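Chapter 12
Clamps and What They Are Said to Do

Most shop manuals repeat the same advice about the C-clamp: tighten it until it feels snug. Snug to whom? Indira Kurup and Amado Estrella have taught from such manuals for years, and neither has found one that says. 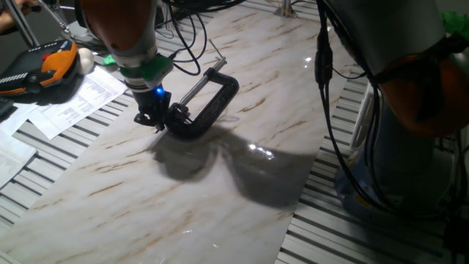 A screw thread multiplies a small effort into a large squeeze. So far, so good. The usual claim that more squeeze makes a better joint deserves less trust. Glue can be starved out, and a hard stone surface may chip under a bare metal pad. We begin with the thread.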